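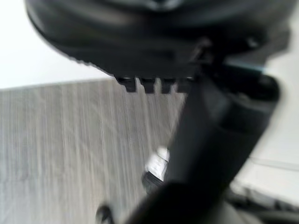

Home About Programs News Contact
Print this page E-mail this page

Evening Courses Return to the Cultetti Center

The Cultetti Center for Adult Learning will reopen its evening program in February after a year in which most classes were held during the day. Ladi Nnaji, director of programs, said the decision followed a survey of 1093 residents, many of whom reported that they could not attend before 6 p.m.

"We had been offering good courses at hours when working people could not come," Ms. Nnaji said. "The survey made that plain, and the board acted on it at its next meeting."

The new schedule includes bookkeeping, conversational Spanish, and preparation for the high school equivalency tests. Enrollment is limited to 100 students in the first term. Ms. Nnaji said the limit reflects the number of instructors under contract and will be reviewed before summer.

Leandro Quezada, who will coordinate the language courses, taught for 11 terms at the Dogbe Street annex before it closed. He expects students at very different levels to share a classroom.

"Some will have studied the language in school and some will be starting from the alphabet," Mr. Quezada said. "Each class will have two instructors for that reason. It costs more, and we asked for the money early."

A grant from the Nestum Fund covers the second instructor and textbooks. Students pay a registration fee, which may be waived on application to the front office.

Asked whether weekend classes might follow, Ms. Nnaji said the matter had not been discussed. "I would like to see one full term of evening attendance first," she said.

Registration forms are available at the center and at the Cloltunel branch library.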